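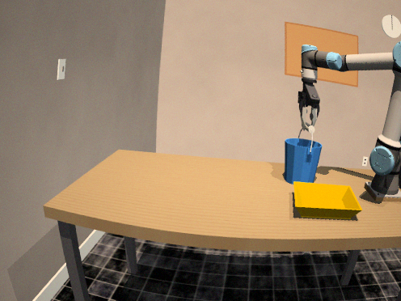 About us

Hello, and thanks for dropping by. I'm the person behind Tristov, and I help small firms work out what to buy when they've decided they want a robot arm – or when somebody upstairs has decided it for them! I don't sell arms and I take no commission from anyone who does. You pay me for my time, and you get a plan and a budget you can put in front of whoever signs things off.

I used to run the packing floor at Gondal, over on the Fallirville road, and the first arm we ever bought there sat under a dust sheet for months. Lovely bit of kit. We'd spent the whole budget on the arm itself and left nothing for grippers, guarding, fitting or training, and the bench we meant to bolt it to was too short to give it any room. I'd signed the order, so I got to explain it. After that I started keeping a list of everything a quote leaves out. It now runs to 46 lines and it's still the first thing I send to new clients (free, just ask).

Most jobs start with simulation. Before you order anything we build your work area on screen, drop in the arm you're thinking of and try it on the sort of thing you handle – buckets, trays, boxes, whatever comes down your line. You soon see if the reach is wrong or if the base wants shifting along a bit. Moving a table on screen costs next to nothing. Moving a real one after the electrician has been is another matter, as I can tell you from experience.

Then we get to the money. I split every budget into three parts: the arm and gripper, the room it lives in, and the first year of running it. The last one is where people get caught out. Spare fingers, service visits, cover for staff while they're being trained, it all adds up. If the sums don't work I'll say so, and a fair few of my clients have gone away and bought a better conveyor instead.

There are two of us here now, plus Elel, which is the planning spreadsheet I've been fiddling with for years. It holds some 256 past prices for parts and fitting work, so we can usually spot a daft quote pretty quickly.

We're taking bookings for planning visits from 3rd February. If your budget year starts in October, please get in touch well before the summer – everyone rings in September and I can't be in every factory at once. The kettle's usually on, so come and have a look at what we do.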